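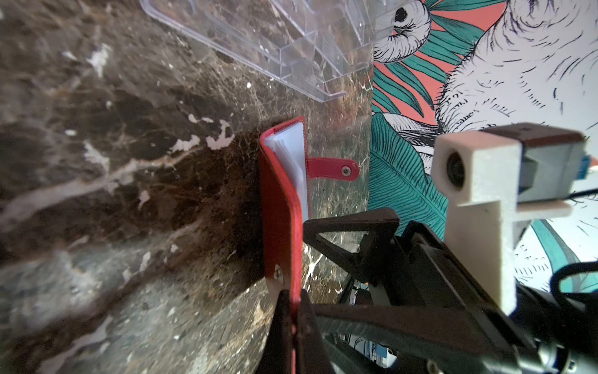 Collecting in ordinary places: news from the Ullwood group

Since February our small group at Hundix has been gathering examples for the Ullwood project, and the total has now reached 1,573 accepted demonstrations. For readers who joined the newsletter recently, one demonstration is one complete handling of one object, from the first approach until the gripper opens again. The learning system receives the pictures from the wrist camera, together with the positions of the gripper, and it should learn from these how to do the same work on an object it has not met before.

In the first weeks we collected everything on a plain gray table in the lab at Beaulieu. The results looked very good, but only on this gray table. When we moved the same policy to a kitchen counter, it reached for the shadows and closed the fingers too early. So we decided to go out to places where people eat, wait and work, and to accept whatever surface and wall we find there. Patterned stone is difficult for the system, and a wall with large drawings is difficult too, so we are happy when we can have both in one place.

The objects in this round are small things which open and close. Leather covers for notebooks were on the list from the beginning, and they gave us more trouble than we expected. A cover is stiff in one direction and soft in the other. If the fingers hold it low, near the bottom edge, it can stand upright, but the two flaps are free to move apart and the pages inside can slide. If the fingers hold it in the middle, the flaps stay together and the system learns nothing about opening. We now ask the operators to make both kinds of grasp, and to write in the log which one they used.

Snap buttons are a subject of their own. A metal snap is bright, and in the wrist view it changes its look completely with a small turn of the hand. In the earlier data almost all snaps were closed. We have added 179 demonstrations in which the strap is open at the start, and we plan more.

Clear plastic trays also stay on the list. The camera sees the table through them, so the edge of the tray is often only a thin line of light. Our annotators have complained about this and they are right. Please mark the outer border of the tray where you can follow it, and use the label "uncertain" where you can't. Do not guess the missing part. A wrong border costs us more than a missing one.

Some words about quality. Of the last 50 recordings from the Drokport site, we had to reject 8. In most of these the operator corrected the grasp in the middle of the movement, and then continued as if nothing had happened. Such a correction is useful for us, but it has to be marked, otherwise the system takes it as a normal part of the task. There is a button for this on the left handle. Two recordings were rejected for a different reason, namely that the camera clock and the arm clock did not agree. If you see the yellow warning at the start, please stop and restart both programs before you continue.

The next change of objects will be made after 30th June. We would like to have more worn and used things, with scratches, faded color and bent corners. New objects from the shop are too similar to each other. Sites which can lend such things can write to the project mailbox, with the size of the object and a note if it must come back without new marks.

The updated operator guide is in the shared folder, under Ullwood. The chapter on soft objects was written again from the beginning, so please read it also if you know the old version well.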